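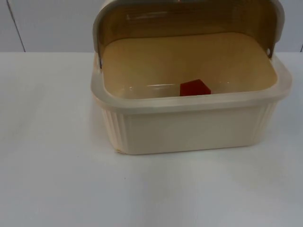 Plastic bread box with the roll-top lid open

Does a bread box really keep bread fresh longer, or is it just a container?

Asked 2021-07-05 in Kitchen & Pantry

I'm trying to figure out if I've been sold a line. I bake or buy a loaf most weeks, and for years I kept it in the bag it came in, on top of the fridge. Everybody in my family insists a bread box is better. I finally got a plastic one with a lid that rolls back, and I've been using it since March. As far as I can tell the bread goes stale on the same day it always did, and in the last month I've had mold twice, which I almost never had before.

The listing for mine said it "locks in freshness" and also "lets bread breathe." I don't see how it can do both. I looked at a Lotero box that costs 46 dollars and the page said the exact same thing, almost word for word, plus something about a "humidity balanced interior" with no explanation of what balances it. There's no vent on it that I could find in the photos.

What I'd like to know:

Does the box do anything a closed bag doesn't?
Should the bread be in its bag inside the box, or loose?
Is the mold the box's fault or mine?

For background, I'm in Cenwood, it's humid here all summer, and we don't run the air conditioning much. Mostly sandwich bread from the store, sometimes a crusty loaf from the bakery. Please don't just tell me to freeze it. I know about freezing it.

Answer 1 (accepted)

You're right to be suspicious of "locks in" and "breathes" on the same label. A box with a loose lid sits somewhere between a sealed bag and the open counter. It slows down drying some, and it lets some moisture out. Whether that helps depends on the bread.

Staling and drying out are two different things, and the ads mix them up on purpose or out of laziness. When bread goes stale, the starch in it firms up as it sits. That happens even if the loaf doesn't lose a drop of water, so no box is going to stop it. Drying out is the part a container can help with.

For your crusty loaf, I'd put it in the box with no plastic, cut side down or in a paper bag. The crust will stay decent for a day, maybe 2, and then it softens. In a closed plastic bag the crust goes leathery overnight because the moisture from the middle has nowhere to go.

For store sandwich bread, leave it in its bag, closed. At that point the box is doing next to nothing except keeping it off the counter and out of the light. If you like the look of it, fine. I wouldn't pay 46 dollars for that, and I wouldn't pay extra for a "balanced interior" unless somebody can show me the part that does the balancing.

The mold is probably a bit of both. Warm and humid is what mold wants, and crumbs from the last loaf give it somewhere to live. Empty the box out, wash it with hot soapy water (check what the maker says first if it's plastic, some of them warp), wipe it with plain white vinegar, and let it dry all the way with the lid open before anything goes back in. Then do the crumbs once a week. Also don't put a loaf in while it's still warm from the oven. You said you bake sometimes, and that would do it all by itself.

And yes, I know you said not to say it, so I won't.

Comment: Cleaned it with the vinegar and found a whole heel of rye stuck in the back corner where the side curves. So that's partly on me. Still not convinced about the box.

Comment: Does the vinegar smell get into the bread?

Comment: Not if you let it dry.

Answer 2

Get a wooden one. Wood is natural and soaks up the extra moisture, plastic just traps it. I've had a Moroz for years and never had one bit of mold. My mother kept hers next to the stove and bread lasted a week easy.

Comment: Where do you live, though? I'm in a dry climate and nothing molds here in any kind of box. I could keep bread in a shoe.

Comment: "Natural" isn't a reason. Wood that soaks up moisture is also wood that's harder to get clean once mold does get going. Next to the stove is a bad spot too.

Answer 3

I got tired of arguing about this at home so I tried it. Same store loaf, 3 bags of slices. One went in the box in its bag, one went in the cupboard in its bag, one went in the box with the bag open. The open one was dry by the second morning. I couldn't tell the other two apart, and neither could my husband, who was sure he could. It was one try in one kitchen so take it for what it is.

I did read a page on the Berkow site claiming their box had been through 300 tests. It doesn't say what was tested or what it was compared with. I wrote and asked and got a coupon back.

I still use my box. It keeps the dog out.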